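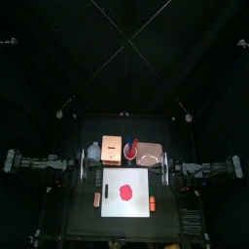
Residents of Plarkstead have wanted a later bus for years, according to one rider's letter to Stemance, which went on to ask whether "later" might also mean "on time."

Sat 2 November

STEMANCE ADDS NIGHT BUS, CONCEDES PEOPLE GO OUT

Stemance will run Route 59 between Plarkstead and Ritberg until after midnight on Fridays and Saturdays. The last bus used to leave at 8:40 p.m., an hour chosen in a more innocent age.

In October the company asked riders for their views and received 496 replies, several of them printable.

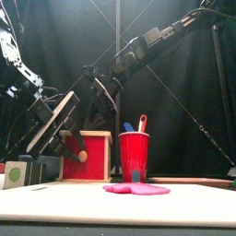 Fine, but will it stop at Nadar, wrote one reader on our comments page, or just slow down and wave like the day bus?

It will stop. The Nadar shelter now has a bench and most of a roof.

Each bus carries up to 36 passengers. Day passes are good until the last run, and so is the rule about hot soup. 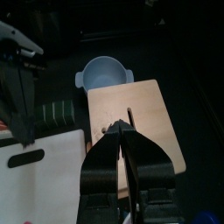 Timetables and Contact

Printed timetables are at the Ritberg depot, window 2. Press calls: extension 560, mornings.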